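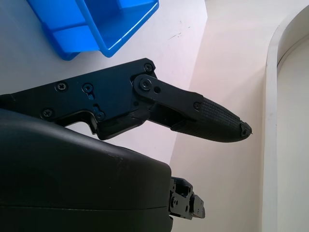

The ferry to Flistis left at twenty to seven, and Khurram Chaudhry was on it with his mother's sewing machine wrapped in a doona cover. The deckhand wanted to put it below with the freight. Khurram said he would hold it.

"It's two hours," the deckhand said.

"That's fine."

He sat inside by the window with the machine on his knees. After a while his legs went numb and he moved it to the seat beside him and kept a hand on it. A woman across the aisle asked if it was a bird.

"Sewing machine," he said.

"Oh," she said, and went back to her phone.

His mother had bought the machine second-hand in the year he was born, and she had made curtains on it for half the street. When her hands got bad she put it in the hall cupboard. She died in March. In July his sister rang and said the house had to be emptied by the end of the month, and was there anything he wanted. He said the machine before he had thought about it. Then he took it home to his flat and found that it was seized. The wheel turned a little way and stopped.

The man at the shop in town said he could sell him a new one. The man also said there used to be a repairer on the island, a Tomić, if she was still going.

She was still going. Ljubica Tomić lived up the hill behind the wharf, past the Memon store, in a fibro house with a water tank and a lemon tree. She opened the door before he knocked.

"You carried it up?"

"There wasn't a taxi."

"There's never a taxi. Put it on the table."

She was older than he had expected and had her glasses on a bootlace. She unwrapped the doona cover, folded it and gave it back to him. Then she tipped the machine onto its side and looked underneath for a long time without speaking. The kettle was on. He could hear it starting to tick.

"Who oiled this?"

"My mum."

"With what?"

"I don't know. Whatever was in the kitchen, probably."

"Cooking oil," Ljubica said. "It sets like varnish. They all did it." She didn't sound annoyed. She took a bottle from the shelf and put a drop here and a drop there, and warmed the side of the machine with a hair dryer. The dryer smelled of dust. She told him to make the tea.

He made it. The milk was in the door of the fridge behind a jar of olives. When he came back she was working the wheel forward and back, a little further each time.

"Have you got any of her sewing?" she asked.

He had to think. "A tablecloth. Some pillowcases. She made me a jacket for school once and I wouldn't wear it."

"What was wrong with it?"

"Nothing. It was green. Everybody else had a bought one."

Ljubica nodded and kept turning the wheel. He drank his tea. A dog came in, looked at him, and lay down under the table on his feet.

At half past ten the wheel went all the way round. She did it again, then once more, and sat back.

"Have a go," she said.

He put his hand on it. It was heavy and smooth, and the needle bar went down and came up. He had forgotten the sound. He used to hear it through the wall at night when there was an order due, and he would go to sleep to it. He turned the wheel for longer than he needed to, and she let him.

"You'll want a new belt," she said. "I've got one. And it has to be run every week for the first month, or it'll stick again."

"I can't sew."

"I didn't say sew. I said run it." She was already threading it. She pulled a strip of old sheeting from a bag, put it under the foot and lowered the lever. "But you may as well put something under it. Sit here. Keep your fingers back from that."

His first line wandered off the side of the cloth. His second was better. She took the strip, looked at both, and dropped it back in the bag with the others.

She charged him for the belt and would not take anything for the morning. He argued about it on the step. In the end she let him pick the lemons she couldn't reach, 23 of them, and made him take 11 home in a bread bag.

The deckhand was on again for the afternoon boat.

"Below?" he said.

"No, I'll hold it," said Khurram.

There was a fabric shop near the terminal, and it was open until five. He stood outside with the machine in his arms, working out how he was going to manage the door. A boy coming out with his grandmother held it for him. Inside he asked where they kept the green.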